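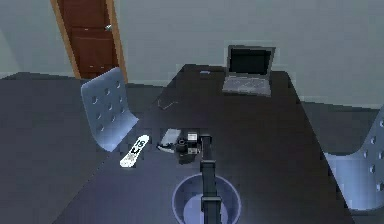 Robot arm and gripper over a dark table (computer render).

Visit report: Bellamy needle and cartridge works, Linstead
Posted 27 Jul 2025

Bellamy makes tattoo needles, membrane cartridges and stencil paper for the trade. The works is on the Roslow road out of Linstead, in a single-storey building with the offices at the front and goods in at the back. It opens to studio owners and working tattooists once a year, in June, and places are given out by email in order of booking. I went on the afternoon tour. My interest was mostly in the cartridges, which I have used for several years, and in how the needle groupings are held together, as I have had two batches from another maker where a pin worked loose at the solder.

Getting there
The train to Linstead runs hourly. The number 23 bus stops at the end of the access road, and the walk from the stop has no pavement for the last stretch. Parking on site is for staff only on tour days. Visitors coming by car are sent to the field opposite, which was dry when I went.

Signing in took longer than it should have. There is a form on which you declare open wounds, fresh tattoos and recent illness, and anyone with a piece less than two weeks old that can't be covered is kept to the corridor side of the glass. One person in our group had a healing forearm and was given a sleeve to put over it. Coats and bags go in lockers. Phones may be kept but no photographs are allowed past the first door.

Wire and pins
The wire arrives on spools and is straightened, cut and tapered on the same line. Bellamy buys its wire in and does not draw it. Each spool has a certificate giving the composition and tensile strength, and a short length from each is bent and measured before the spool is released. The standard pin diameter for liners is 0.30 mm, with a thicker pin for bold lines and a thinner one for what the catalogue calls fine work.

Tapering is done by grinding. The pins are carried across the face of the wheel while being rotated, and the length of the taper depends on the angle and the time of contact. A long taper makes a smaller hole and puts in less ink per pass. Short tapers are sold mainly to people doing solid fill. I asked whether the point is ground to full sharpness or left with a slight flat, and was told that the liners are polished afterwards to take off the burr and that this leaves a very small radius at the tip. Samples were set out under a microscope with a screen. The difference between a polished and an unpolished pin was plain at that magnification. The unpolished one had a curl of metal along one side.

Grouping and soldering
This was the part I had come for. Pins are dropped into a jig that holds them in the pattern wanted: round, flat, magnum or curved magnum. The jig is closed, flux is applied and the group is soldered at the root. Round liners get a second ring of solder further forward, and this is what keeps the tips tight. Round shaders do not get the second ring and so open out slightly.

The solder is lead-free. After soldering the groups go through two washes to take off the flux, the first alkaline and the second plain deionised water, followed by a hot air drier. Flux residue was given as the commonest cause of discolouration near the root on cheap needles. I have seen that brown mark many times and had taken it for rust.

A pull test is done on samples from every tray. One pin is gripped and loaded until either the pin slips or the set weight is reached. If one pin fails, the tray is held and a larger sample is tested. If that fails too, the whole tray is scrapped. The scrap goes back as mixed metal because the solder can't be separated economically.

For curved magnums the curve is formed after soldering, in a press. The depth of the curve is checked against a profile on a projector. Two settings are made, and the deeper one was brought in after complaints that the edges of the shallow version were cutting on soft skin such as the inner arm.

Cartridge assembly
The cartridge housings are moulded elsewhere, at a plant in Zumbridge, and come in sealed double bags. Assembly is in a separate room with filtered air and positive pressure. Visitors look in through a long window. The order of work is: membrane into the housing, needle group onto the plunger bar, bar through the membrane, tip cap fitted and welded. A camera check then looks at the position of the needle in the tip. Rejects drop into a locked bin.

The membrane is the part that matters for hygiene. Its job is to stop ink and fluid from running back into the grip and the machine. It also supplies the return force, so its stiffness affects how the needle behaves at higher speeds. Bellamy has changed the membrane once in recent years and the newer version is a little stiffer. That agrees with my own use. I have had to turn the voltage up slightly on a rotary machine with a light motor to get the same hit, and I had put it down to the battery.

Leak testing is done with coloured water under pressure, on samples only. The test destroys the cartridge. A rig in the corner of the test room cycles cartridges in a holder until the membrane tears or the run ends, and the results are posted on a sheet by the door. I copied down the batch on the rig that day, which was 197, in case any of it turned up in my own boxes. None has so far.

Sterilising and packing
Cartridges are put into blister packs with a paper back and sent off site for ethylene oxide treatment. They come back on the same pallets and are held in quarantine until the test results are in. Each carton has an indicator spot that changes colour with exposure. It was pointed out more than once that the spot shows only that the gas reached the carton. It is no proof that the load is sterile. The batch record is what counts, and a studio should be writing the batch number against each client. The expiry date is set by the life of the pack seal.

Storage advice was given on a printed card:
Keep cartons off the floor and out of sunlight.
Do not store next to the autoclave or the sink.
Do not put rubber bands round loose blisters.
Throw away any blister with a crease running across the seal.

The stencil paper line
This is a smaller part of the works and was running at reduced speed. The paper is a four-layer set: a top sheet, a thin protective sheet that has to be pulled out before hand drawing, the purple carbon and a yellow backing. The carbon is a wax and dye mix put on hot by roller. Coat weight is checked by cutting a disc and weighing it. Too light a coat gives a stencil that wipes off halfway through a session, and too heavy a coat smears when the skin is stretched.

Two points were useful. Paper for thermal copiers and paper for hand drawing differ in the wax, and although each will work for the other job, the lines come out thicker. Paper also goes off in heat. The recommended limit for storage is 30 degrees, which my back room passes in most summers. I have now moved the box.

For script and lettering, where counters close up if the line spreads, the advice was to use the hand grade with a hard pencil, or to run the thermal grade at a lower setting and accept a paler stencil. I tried the second on a piece of small lettering the week after. The stencil was pale but stayed readable to the end.

Questions and shop
The tour ended in the canteen with a question session. Most of it was about prices and about delivery to the islands. The minimum trade order is 900 cartridges in mixed sizes, which rules out most people working alone, although two studios can share an order if one of them takes the invoice. Needles on bars are still made but the range is being cut, and the larger flat groups will go when the present stock is sold. A biodegradable housing is being looked at. No date was given, and the moulded samples on the table had visible sink marks near the thread.

There is a small counter for visitors. It takes cards only. I bought two boxes of round liners, one of curved magnums in the deeper setting and a pack of the hand-grade paper. Ends of lines and odd sizes are sold off in a crate by the exit, sealed and in date, but with no choice of grouping beyond what is written on the lid.

Practical notes
The tour takes a full afternoon, most of it standing. Closed flat shoes are required and overshoes are supplied. The grinding area is loud and the ear plugs handed out were the foam type. Booking for next year opens on the trade page after the new catalogue comes out. The last useful bus back to Linstead leaves before the counter closes, so buy first and ask questions afterwards if you are not driving.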